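How to Fold Cleaning Cloths So They Stand Up in a Drawer

I have a thing about cloths. Not fancy ones, just the soft, slightly fuzzy kind you grab for spills and dusty shelves. For years mine lived in a big wad under the sink, and every time I pulled one out, three more came with it. Then one rainy afternoon in August I folded the whole lot into little packets that stand on their edges, and I was so pleased I called people in to look at the drawer!

You need a flat table, a pile of clean cloths and a shallow drawer or box. Mine is a Prirnau drawer insert that used to hold envelopes, but a shoebox lid works fine. My cloths are a mix of Wunex and Ankrah, mostly 38 cm square, and the steps are the same for any square cloth close to that size.

Step 1. Clear a patch of table bigger than the cloth. A smooth, pale top is lovely for this because you can see every crease and the fabric slides when you nudge it.

Step 2. Drop the cloth down and find a corner. Don't hunt for the "right" one, any corner will do. Pinch it, lift it a little and let the bunched part fall open.
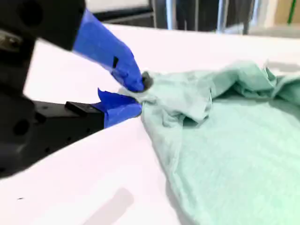
Step 3. Work from that corner to the next one along the same edge. Pull gently until the edge is straight, then do the opposite edge. Wrinkled cloths fight back a bit here — fuzzy fabric likes to cling to itself — so smooth from the middle out with the side of your hand. You aren't ironing! A few soft wrinkles won't matter once it's folded.

Step 4. Fold the cloth in half, bottom edge up to top edge, and run your hand along the fold. Now bring the left side one third of the way over, and lay the right side on top of it. You should have a long strip. If the ends look crooked, open the last fold and try again, it only takes a second.

Step 5. Fold the strip in half from the short end, then in half once more. Press down and count to three. Stand the packet on its folded edge and let go. If it stays up, you've got it! If it flops open, the last folds were too loose, so go back to the strip and press each one a little harder.

Step 6. Line the packets up in the drawer with the folded edges on top. I can get 20 into one row, and I leave a finger's width at the end so I can slide one out without dragging its neighbors along. 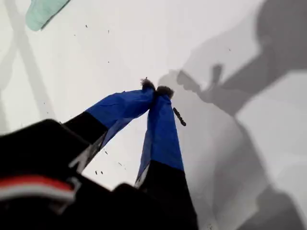

Can I fold rectangular towels the same way?

Most of them fold up just fine, but start by bringing the two short ends together so you're working with something closer to a square. My long Skeltavia dish towels need one extra fold at the end, and they come out chunkier, so I give them their own row.

Do I have to sort by color?

Only if you enjoy it. I do, so the greens go at the front for the kitchen and the darker ones at the back for shoes and bikes. The whole stash is almost 75 cloths now, and a full refold takes me 20 minutes with the radio on. On laundry days it's only a handful, and I do those standing up while the kettle boils.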